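Bridgate Youth Sports Forum > Football > Middle school and freshman
Thread: Moving 8th graders up to freshman team, good idea or no

tahsin_r
Ok so word from the parent meeting is Bridgate wants to let four 8th graders play up with the freshman team next fall. Coach Paul said it's "under discussion" which to me means decided. My kid is one of the ones they asked. He's a linebacker, decent size, but those freshman games get rough. Anyone been through this? Good, bad, waste of a season?

gapfiller52
Went through it with my oldest. He sat. Whole year. Got in for kickoffs and when we were way ahead, and we weren't way ahead much. Would of been a starter in 8th grade. Ask how many snaps. Get a real answer.

Sarkar_A
Disagree with gap. My son played up and it was the best thing for him. Practice is where they get better, not mop up time on either team. He learned to tackle because he HAD to, the kids he was going against were stronger. By the next fall nothing bothered him.

Also Afroza here, I do the snack stand, say hi

gapfiller52
Good for him but your son was already 5'10 in 7th grade lol

Sarkar_A
Fair

wickhill_dad
What happens to the 8th grade team though. We had 18 suit up for the last game. Take four out and now you've got kids going both ways with no subs. Someone gets hurt and you're forfeiting. Nobody asked those parents

tahsin_r
That's my other worry. My son's friends are all on that team and he feels like he'd be bailing on them.

Anwara K
I keep the book for the 8th grade games so I'll put in what I have. We lost 3 games this year by one score. All three we were gassed in the fourth quarter. Not a talent problem, a depth problem. Pulling the best players off makes it worse. The Wickramasinghe game especially, up by eight at the half and then couldn't stop the sweep to save our lives. Same play over and over, left side, our end was so tired he was getting pinned every time.
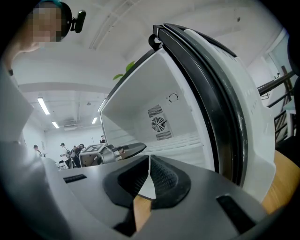
And that was with everybody healthy! So picture that second half with our two best linebackers across town at a freshman game. I like Coach Paul but this is robbing one team to fix another.

blitzpkg
The sweep thing was coaching not depth. They never moved the safety down. My brother in law was yelling it from the fence the whole third quarter

Anwara K
Your brother in law yells it every game

blitzpkg
And he's right every game

Sarkar_A
Back on topic. Is it even allowed? Thought the league had a rule about playing on two rosters.

wickhill_dad
One roster per season is how I understand it. Once they dress for freshman they can't come back down. So if it doesnt work out in week two, too bad, you're stuck.

tahsin_r
Wait what. That was NOT said at the meeting

gapfiller52
Never is

T. Wijesinghe
Hi all, Tharushi, I handle the sign up sheets and schedules for the program. Not speaking for the coaches. Couple things to clear up:

Nothing is final. Families got asked if they'd be interested, thats it.

Roster rule, wickhill_dad has it mostly right but there's a window. A player can go back down up until the first league game. Scrimmages don't count. After that no.

There's a meeting in February for anybody with a kid in 7th or 8th. Coach Paul will be there and will take questions. Posting what went out to the list below so everyone has the same thing. 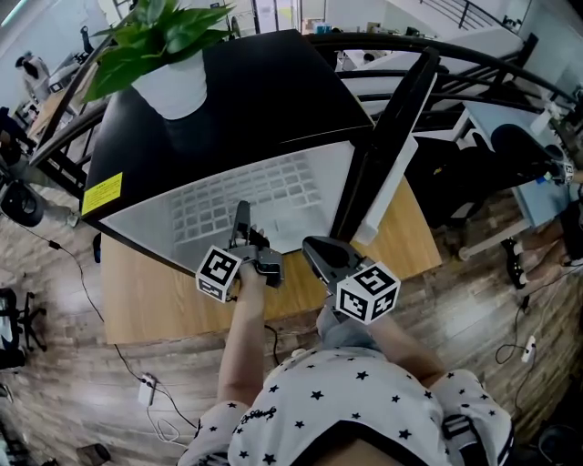

BRIDGATE FOOTBALL CLUB | Middle School and Freshman Program

Notice to families, 3 Dec 2023

The club is looking at whether certain 8th grade players may join the freshman roster for next season. No player will be moved without a signed OK from a parent and a talk with both head coaches. Equipment handed out for 8th grade stays with 8th grade, players moving up will be refitted. Off-season lifting is open to both teams and is not a tryout. Questions to Arif Paul or Tharushi Wijesinghe before the February meeting. Please return helmets and shoulder pads if you still have them.

That's the whole thing. And yes we are still missing helmets, check your trunks.

wickhill_dad
Thanks Tharushi. "Certain 8th grade players" is doing a lot of work there

blitzpkg
Found a helmet in our garage. Not ours. Has NAKIS on a piece of tape inside. Anybody?

Sarkar_A
That's the Nakis boy, number's on the roster, I'll text his mom

gapfiller52
Ok so the window helps some. If I was you tahsin I'd do summer workouts with the freshmen, do the scrimmages, and decide the week before. If he's not in the top two at his spot, send him back down. Playing beats standing.

Anwara K
Except then the 8th grade coach doesn't know who he has until the week before the opener. You can't put in a defense like that. You're teaching a kid the middle all summer and then surprise, the starter's back.

gapfiller52
True but not tahsins problem

Anwara K
It's everybody's problem, it's one program

wickhill_dad
^ this

blitzpkg
Gresum does it the other way. Everybody plays with their grade and then the freshman coach borrows a few for spring practice. No games. Kids get the speed and nobody loses a season. Why can't we do that

T. Wijesinghe
We've talked about it. Field time in spring is the hold up, we share with soccer and lacrosse. Bring it up in February, the more people ask the better.

Sarkar_A
I'd be for that honestly. Still think playing up was right for mine. But not every kid is mine

tahsin_r
Talked to my son tonight. He wants to stay with his grade if it's a full season thing but would do the spring practices in a heartbeat. Said he wants another shot at Wickramasinghe. So I guess we'll say no for now and see what Coach Paul comes back with. Still kind of torn, his freshman coach would be the one deciding on him the year after anyway and I don't want a no to count against him

gapfiller52
It wont. They forget by August

Anwara K
Glad to hear it, selfishly. Tell him to work on shedding that tight end block. He gets way too high.

tahsin_r
Will pass that along, he'll love it

blitzpkg
And somebody move the safety down

Sarkar_A
Nakis mom says the helmet is theirs, can you bring it to the lifting session

blitzpkg
Yep. Putting it in the truck now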